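Picking up soft packets with hand-held grippers: how do you keep the demos consistent?

Posted by Corentin Jacquet, 14/03/2025

I'm recording demonstrations for a tidy-up task. You hold one gripper in each hand and clear snack packets and other small trash off a soft surface, and the policy is trained on those recordings later. I started on a bare table and had no real trouble. Then I moved to a plush blanket and things got worse.

There are two problems. The packets are crumpled, so they never sit the same way twice, and the fingers tend to pick up a fold of blanket along with the packet. I have 29 episodes on the blanket so far and would throw out 6 of them.

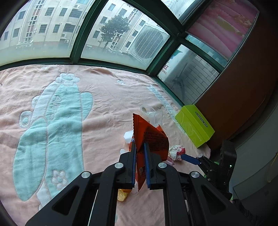
I've been closing the jaws on the lower half of the packet and lifting straight up. It feels natural in the hand, but I don't know if it's a good habit to teach. Should I be gripping by the crimped edge instead? And do I keep the episodes where I caught the blanket, let go and tried again? The arm I'm going to run this on is in a lab at Clultenton and I only get time on it in September, so I'd like to have decent data before then.

Aníbal Alvarado

Gripping the body of the packet is fine. The crimped edge is thin and you need to line up on it very well, which you can do by hand but the arm probably can't. Pick one approach and stick to it for the whole set. If you grip low on some and by the edge on others, the policy can end up going somewhere in between and missing both.

For the blanket, come down with the jaws only a little wider than the packet. Most people open all the way every time, and wide open fingers push into the cloth on both sides. Stop just above the surface, close slowly, then lift a short way and pause before you move off. The pause makes it easier to find the grasp when you cut up the recordings.

Keep the retries if they are clean, meaning you opened, backed off and went in again. Drop the ones where you shook the gripper to get the cloth loose. Also watch your speed. Your hand can move faster than the arm can follow.

wutero857

more data. 29 is nothing, I did 857 for socks

Corentin Jacquet

Thanks both. I was opening all the way every time, so I'll redo the blanket set with a narrower opening and keep the 2 retries that look clean.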